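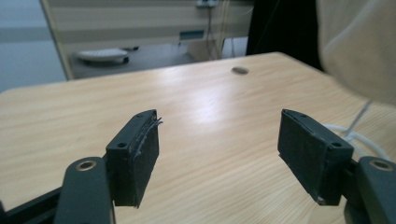 Section 4. Desk Care and Cloth Handling

4.1 Clearing and Wiping the Desk

1. Remove all personal items from the desktop before 5 p.m. on Thursday.
2. Draw any cables back through the round grommet hole near the far edge. Do not pull on a connected plug.
3. Wipe the desktop with a damp cloth, following the grain of the wood.

Caution: Do not pour cleaner directly onto the desktop or into the grommet hole.

4.2 Lifting and Folding Cloths

1. Lay the cloth flat and locate its center.
2. Pinch the cloth at the center and raise it until the sides hang in folds.

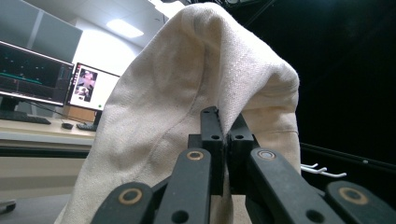 Figure 4-2. Cream-colored cloth raised in a tall fold.

3. Lower the cloth to the desktop and fold it in half, then in half again.

Note: Heavy cloth holds creases. Smooth each fold by hand before making the next - do not press it with a hard object. 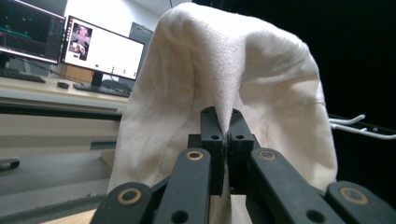

4. Set aside any cloth that shows smudges or dark specks for laundering. Clean cloths are stored in cabinet 429.

Replacement cloths may be ordered from Becerra under item number 1381. Questions regarding this section should be directed to Stepan Kovalchuk, Sternden Facilities Office, extension 700.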